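Ticket 286: wrist-view policy drops to chance on zip tasks after retraining
Component: bimanual / policy-eval
Reported by: Sumaiya Sivakumar
Assigned to: Melquiades Bañuelos
Status: closed, fix merged

Report
The Gruswood checkpoint trained in April scores far below the earlier one on the zipped-case task. Same table, same start poses, same evaluation script. The arms reach the case without trouble, then the free arm hovers near the zip and never commits to a grasp. Loss curves look normal. Validation error is slightly lower than before the retrain.

First checks (Bañuelos)
Re-ran hand-eye calibration on both wrists. Offsets within tolerance, no change in behaviour. Swapped the wrist camera cables between ports in case of dropped images. No change. Replayed 3 training episodes open loop on the hardware and the motions landed where they should, so control and kinematics are ruled out.

Second checks
Sumaiya suggested the glossy items, as the fault does not appear with the cloth pouch. The paddle case has a clear plastic window and picks up reflections that shift with the viewpoint. We masked the window in the wrist images at evaluation time. Success went up a little, well inside the noise for that number of trials. Not the cause, though worth a separate ticket.

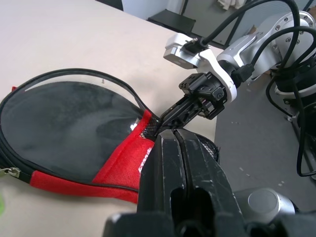

Next we looked at time alignment. The two wrist streams are stamped by different processes, and the April retrain moved to the new loader written for Irkby. The old loader matched each image to the nearest joint reading. The new one takes the next reading after the image, and if the buffer is empty it waits. On 109 of the 200 episodes sampled, one arm's images lagged the other's by several steps – always the same arm within an episode, never a fixed amount between episodes.

That fits the symptom. Reaching tolerates a lag. Pulling a zip while the other gripper holds the handle does not, and the policy learns an average of several wrong grasp moments.

Why validation missed it
The validation split goes through the same loader, so its targets are shifted in the same way. Josefina Aravena has added an alignment test which compares gripper closure in the joint log with closure seen in the wrist image. It now runs before any training job.

Fix
Nearest match restored. Episodes with a gap over the limit are rejected, not padded. Retrained from scratch with the same seed and settings. The hovering has gone and the score is back level with the earlier checkpoint.

Left open
Ivana Paredes to check whether the Ocampo runs used the same loader. Window reflections moved to a new ticket.

Maltia internal tracker | Contact: Aldana Orellana, lab systems | Back to top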